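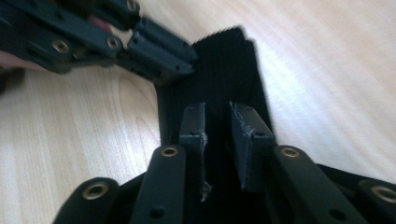
Reda Amrani wrote that the second edition of these instructions left out the most useful step, the fitting of the pads, and that a reader who followed it to the letter would finish with jaws that closed perfectly on nothing and still let a sock slide through. The remark was fair. The pads have been moved to a section of their own, and the order of assembly has been changed to match.

Building and Setting Up a Pair of Hand-Held Grippers
Third edition, September 25, 2020
Sima Shared Workshop, Bench Projects

Purpose

These instructions cover the assembly, adjustment and first use of two hand-held grippers of the Goredus pattern. Members use the pair to record handling tasks, which are later replayed on the workshop's small arm. Both grippers are built from the same parts. Members are asked to build them side by side, as a pair made in one sitting is more likely to match.

Before You Begin

Reserve a bench for one full evening. Printing must be finished beforehand; a complete set of parts for one gripper takes roughly 42 hours on the older printer. Print files are kept in the workshop's Rusent folder, number 244. Do not mix parts from this folder with parts from number 676, which holds the earlier linkage with shorter bars.

You will need:
Printed linkage bars, base plates and fingertip pads for two grippers
Brass eyelets and the hand setting tool
M3 screws and lock nuts
Two flat top plates
Two cables, with ties
A fine file and a 4 mm reamer

Preparing the Bars

Remove all support material and check each bar against a straight edge. A bar that rocks on the bench should be printed again. Clear the pivot holes with the reamer, turning it by hand. A power drill will melt the edge of the hole and leave it out of round.

Press an eyelet into the rounded end of each bar from the outer face. Set it with slow, even pressure. The bar should turn freely on its pivot under its own weight, with no side play that can be felt with the fingers. If it binds, remove the eyelet and replace it. Eyelets that have been set once are not to be used again.

Joining the Linkage

Lay the base plate flat and attach the inner arms first, then the outer links. Leave every lock nut a quarter turn loose until both sides are in place. Close the jaws by hand and look at them from directly above. The arms should meet the center line at the same moment. Tighten the nuts in small steps, checking the movement after each one.

Fitting the Pads

Fasten the pads to the ends of the arms with the jaws half open. Close the jaws on a strip of card and tighten the pad screws while the card is held. This brings the two faces parallel.

Leave the printed surface of the gripping face as it came off the machine. Members have often sanded it smooth for the sake of appearance, and smooth pads perform poorly on knit fabric. The outer edges may be filed lightly. Threads caught in a pad should be drawn out with tweezers before the next session. Pads are treated as wearing parts and may be replaced without asking the bench supervisor.

Top Plates and Cables

Mount the plate on top of each gripper and confirm that it does not shift when the jaws are worked. Run the cable back toward the wrist and secure it with one tie, leaving enough slack for the hand to turn over completely. Cables should leave the table on the same side as the hand that holds the gripper.

First Trial with Cloth

Clear the tabletop and place a single piece of soft, dark knit cloth on it. Stand at the near edge with one gripper in each hand.

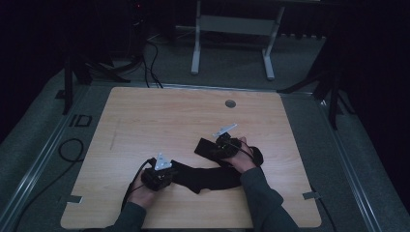 Begin with the left gripper and press one end of the cloth against the table. Take the other end in the right gripper and draw it away slowly until the cloth lies straight. Release the right gripper first. Repeat the exercise with the hands reversed.

If the cloth slips from one gripper only, return to the card test for that pair of pads. If it slips from both, check that the jaws close fully before the handle reaches its stop. The usual cause is an outer link fitted upside down, which can be corrected without removing the eyelets.

Keep the motions slow during the first recordings. The replay software, maintained by the Sobczak bench, rejects any take in which a gripper leaves the working area.

Storage

Store the pair with the jaws open and the cables coiled separately. Note any replaced part on the card inside the lid of the case.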